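Kimie Nagano: «El fallo casi siempre está en la última copa»

Kimie Nagano lleva el área de ensayos de menaje de Arkberg, donde se prueban escurridores, botelleros y soportes antes de que pasen a catálogo. Desde septiembre trabaja con el Flelumus, un soporte de sobremesa para copas de pie, en forma de árbol, con brazos de alambre dorado. La conversación empezó por una pregunta de uso: por qué colgar una copa boca abajo cuando puede dejarse de pie en un estante.

«Por el polvo y por el centro de gravedad», responde. «Una copa de plástico de pie tiene la masa arriba y un apoyo pequeño. Si se le da con el codo, cae. Colgada del pie, el cáliz queda abajo y lo único que puede hacer es oscilar». Reconoce que en una copa de vidrio el argumento pesa menos, porque el vidrio asienta mejor sobre la mesa.

Las copas del ensayo son de Flakurau y se venden en juegos de colores. El juego completo pesa 564 gramos. «Es una carga ridícula para el alambre. Ningún brazo va a ceder por resistencia. Lo que medimos es el desequilibrio mientras se carga, que es cuando el soporte está peor repartido».

El procedimiento consiste en colgar el juego entero y volver a retirarlo, 200 veces, con la base apoyada en una superficie lisa y sin fijar. Después de cada tanda se comprueba la abertura de los ganchos con una galga. Una desviación de medio milímetro se anota; una de un milímetro retira la pieza.

El orden de carga, explica Nagano, importa más de lo que el usuario supone. La instrucción que acompaña al soporte recomienda empezar por arriba y seguir alternando lados. «La gente llena primero lo que tiene más cerca. Con dos copas delante y nada detrás, el árbol no vuelca, pero gira un poco sobre la base, y el gancho que uno buscaba ya está en otro sitio». Para la descarga vale lo mismo en sentido inverso.

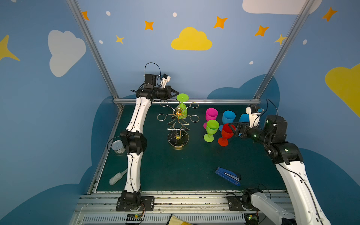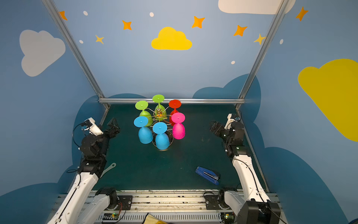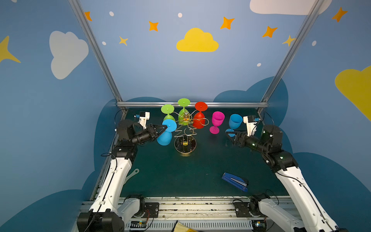 Carga del soporte de alambre dorado con copas de colores. Solo en la segunda imagen están colgadas todas.

Sobre los colores, Nagano es escueta. En una casa sirven para que cada cual reconozca su copa. En el ensayo sirven para escribir el parte. «Anotar "la verde de arriba" es más rápido que numerar ganchos, siempre que se aclare cuál de las verdes. Hay colores repetidos en el juego y eso nos ha costado alguna hoja mal rellenada». La solución fue añadir la posición: verde superior, azul delantera, y así.

La parte más discutida del diseño es la holgura entre cálices. El alambre puede doblarse con bastante libertad, pero el diámetro de la copa manda. Con un modelo de 500 mililitros, del catálogo de Amano, las paredes se tocaban en cuanto se ocupaban dos ganchos contiguos. «Entraban todas, y la foto habría quedado bien. Para sacar una había que mover la de al lado, y eso en una cocina acaba con una copa en el suelo». El soporte se recomienda ahora para copas más pequeñas, y la ficha lo indica en la primera línea.

¿Y la última copa? «Es donde aparecen los fallos, casi siempre. Las primeras entran con espacio de sobra. La última tiene vecinas a ambos lados y hay que meter el pie inclinando la copa, sin ver bien el gancho. Si el tallo no llega al fondo, se queda apoyada en el borde y parece colgada». La comprobación que propone es sencilla: mirar los pies desde un lado. Si uno queda más inclinado que los demás, no ha asentado.

El registro interno acumula 1417 maniobras de colgado, contando las de prototipo. Nagano evita dar un porcentaje de error, porque los primeros prototipos tenían los ganchos más cerrados y no son comparables. Sí confirma que el cambio de abertura, de 9 a 11 milímetros, resolvió la mayor parte de los enganches en el canto del pie. A cambio, la copa baila algo más cuando se arrastra el soporte por la encimera.

Preguntada por la limpieza, distingue entre las dos piezas. Las copas admiten la bandeja superior del lavavajillas. El soporte se limpia con un paño húmedo y se seca enseguida – el recubrimiento dorado aguanta bien el agua, pero mal los abrasivos. Desaconseja también colgar las copas recién lavadas sin poner algo debajo: gotean hacia la base, y el agua que queda entre esta y la mesa deja cerco.

Queda pendiente una segunda serie con tallos más gruesos. «El tallo de Flakurau es fino y regular, un caso cómodo. Quiero ver qué ocurre con uno cónico, que es lo que mucha gente tiene en el armario». Si el gancho actual no lo admite, la alternativa sería una versión con brazos más largos y un gancho menos. En Arkberg esa opción gusta poco, dice, por el tamaño de la caja.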